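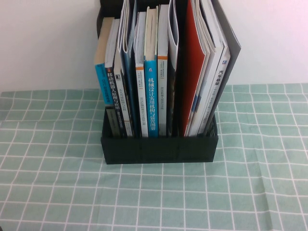 I have strong feelings about where books should live, and my feeling is that the ones you use belong on the table, standing up, within reach of your coffee. Shelves are lovely for novels! But for years I kept my working books in the hall and wrote in the kitchen, and guess how often I got up to check anything. Then I bought a cheap file organizer, and it changed my afternoons. A plain black one does the job, books and magazines and folders all shoulder to shoulder in it, and a checked tablecloth underneath makes it look less like a tax office.

My friends in Mosham say piles are fine. Piles are not fine. You always want the one at the bottom, and 15 minutes later you're reading something else on the floor. (I once lost a 700-page manual this way for most of a July.)

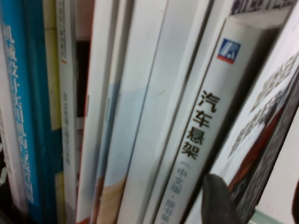 Spines out, packed tight, a bright blue one to steer by.

I'd fill it until it's snug and then quit. If a new one comes in, an old one goes back to the hall, and yes, I grumble every time. And please don't sort by height! I tried it for 13 days and couldn't find a thing.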